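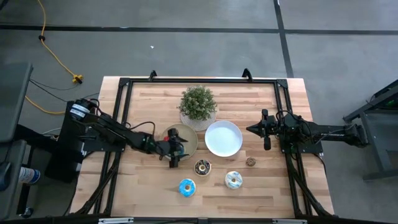

Come and bake with us in Okport

Hello! I run Zoëga, a little bakery and café two streets back from the harbour, and I'm looking for someone to join me on the morning bake. I've been doing most of it by myself since July and my knees would like a word.

It's a part-time job to start with, four mornings a week, 5 till 11. I know, I know – but you do get your afternoons back, and the walk in along the water is lovely when it isn't raining sideways. You'd be making bread, buns and the doughnuts we've ended up being known for (82 on a quiet morning, a lot more when the ferry's full). I do the doughs the night before, so you'd be shaping, proving, frying and icing.

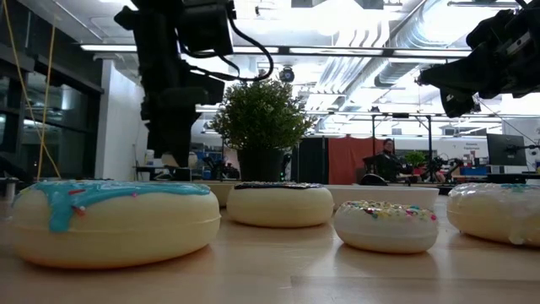

Toy doughnuts with cream-coloured bodies, the nearest one iced in turquoise.

You don't need a certificate. I'd much rather have somebody who has baked a lot at home and can cope with a hot kitchen and my radio. You do need to be able to lift a 16 kg sack of flour and get yourself here before the buses start. If you've worked with a deck oven, tell me, I'll be thrilled!

Pay is £11.60 an hour with a paid break, plus a loaf to take home every shift. We also supply the Tustine farm shop, so if you drive and fancy doing the van run, there's an extra hour in it for you.

To apply, pop in after 11 or drop a note through the door at 60 Mistevov Row. No CV needed – just tell me what you like baking and one thing that went badly wrong. I'll ask a few people in for a paid trial morning before the end of August 2022.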